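Biltell Polar Research Scholarships: Progress Report to the Andolero Trust
November 2023

This report covers the second year of the scholarship programme funded by the Trust and managed by Biltell. It sets out the position on awards, field preparation and spending, and asks for one decision.

The call for applications closed in August. A total of 141 applications were received, of which 80 met the entry rules and went forward to review. The panel awarded 9 scholarships, all at doctoral level. Subjects include sea ice thickness, the diet of Weddell seals, lake sediments and the movement of meltwater beneath glaciers. All scholars have now registered with their host universities.

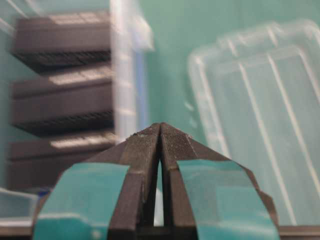 Mnguni, replying to the draft of this report on behalf of the host universities, asked that the Trust be told plainly about the timing of payments. The first instalment reached two departments after the start of term, and scholars there had to be paid from other funds in the meantime. The reply added that the departments would accept quarterly payments if the dates were fixed in advance.

Biltell accepts this point. A payment calendar has been drawn up and sent to all departments, and the sums advanced have been repaid in full.

Field training was held at the Platska centre over 2 weeks. It covered camp routine, radio use, first aid, crevasse rescue and the handling of samples. Every scholar due to travel this season attended and has been passed as medically fit. Environmental permits are in place for all but one of the projects; the remaining application, for the lake sediment work, has been returned with questions on fuel storage and will be resubmitted.

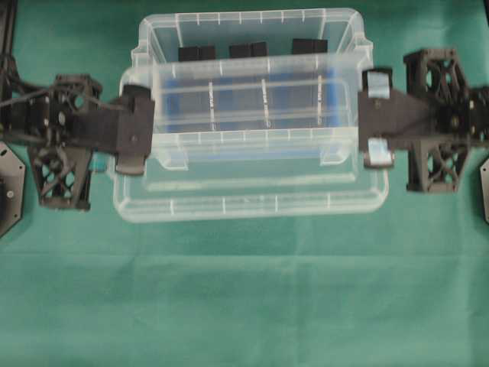 Spending is within budget. Cargo charges were higher than planned, and the difference has been met from the travel reserve. No further call on that reserve is expected before the ships return north.

The Trust is asked to approve the carrying forward of the unspent conference allowance into the third year, when most scholars will have results to present. A full statement of accounts is attached as Annex B.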